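Kutmont Music Hall - Pre-Show Safety Checklist
Checked 02/01/2020, before the Umus drum night

Stage load: OK. Riser rated for 3,000 lb, and the full kit comes nowhere near it. Great riser!

Drum rug: OK. Grips well, corners taped. Please retape in March.

Cymbal stands: FIX. One wing nut stripped on the Haslinger boom stand. Swapped for a spare - the ride sounds wonderful on it, by the way.

Power and cables: OK. All 50 ft runs taped down, none across the side steps.

Exits: OK. Both doors open freely, signs lit. Posted capacity 1,410.

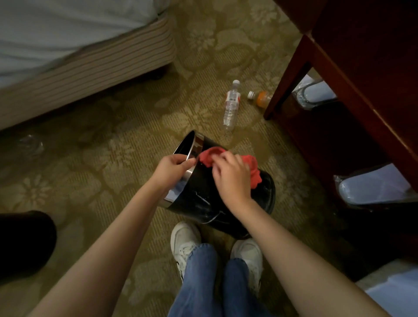
Fire extinguishers: OK. All 5 tagged and charged.

Monitors: OK, but the Gremell wedge at stage left sits too close to the edge. Move it back a foot before sound check.

Earplugs: LOW. Refill the bowl at the door. It's going to be gloriously loud in there!

Result: pass, once the wedge is moved.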